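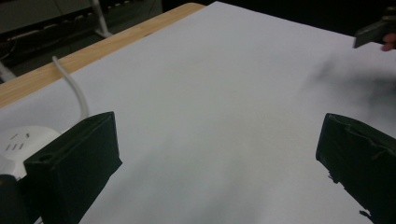
A large sheet of white paper on a wooden tabletop

Drawing paper is paper made to take marks from pencil, charcoal, pen or crayon. It is usually heavier than writing paper and has a surface that stands up to rubbing and erasing. It is sold as single sheets, in pads and on rolls.

Composition

Most drawing paper is made from wood pulp, cotton fiber or a mix of the two. Cotton papers cost more and last longer. Wood pulp contains lignin, a substance that turns yellow with light and age, and papers meant to be kept have most of it removed. Many makers also add chalk to the pulp, which slows the damage done by acids.

Sizing — a treatment with starch, gelatin or a similar substance — controls how much liquid the sheet soaks up. Unsized paper lets ink spread into the fibers and blur.

Surface

The texture of a sheet is called its tooth. A rough sheet holds charcoal and pastel well, while a smooth one suits fine pen lines. Smooth surfaces are made by pressing the paper between rollers, sometimes heated.

Local production

The town of Ganholm had a paper mill on the Priltis, a short river with soft water. At its peak the mill employed 621 people and turned out 4000 sheets of drawing paper a day, in 14 weights. Its best-known line, Zonari, was a cream-colored cotton paper sold mainly to art schools. The mill closed after 17 years under its last owner, and the Zonari name passed to Kingi, a stationery firm that still uses it for sketch pads.

Storage

Large sheets are best stored flat, in a dry room away from direct sunlight. Rolled paper tends to keep its curl and may need to be weighted down before use.

See also: Cartridge paper, Newsprint, Watercolor paper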